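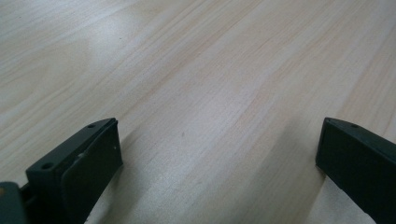

Superficie de madera clara con vetas en diagonal.

## Clases de kerning con letras acentuadas

**leitao_tipos** – 28/11/2018

Buenos días a todos. Disculpen mi español, no es mi lengua materna. Estoy terminando una fuente de texto, Arosico, y tengo una duda con las clases de kerning. He puesto Á, À y Â en la misma clase que la A, y con la T y la V el resultado es bueno. Pero con la «ï» después de la T el punto izquierdo choca con la barra. ¿Debo sacar la «ï» de la clase de la «i», o hago una excepción para cada par? Ya tengo 2.000 pares y no quiero aumentar mucho el archivo.

**Ikeo**

Yo haría excepciones. La «ï» y la «î» chocan solo con T, V, W, Y y F, así que son pocos pares. Si sacas la letra de su clase, tienes que repetir todos los valores que ya heredaba – y cuando cambies la «i», te vas a olvidar de la otra. En mi última fuente abrí el par T-ï en 90 unidades y quedó bien a tamaño 18. Prueba también con la «f» delante, que suele dar sorpresas.

**cleltell**

borra todos los pares y que lo haga el programa, yo nunca toco nada

**leitao_tipos**

Gracias, Ikeo. He hecho 5 excepciones y la T ya no toca el punto. Con la «f» todavía tengo que mirar, porque la mía tiene el gancho muy largo.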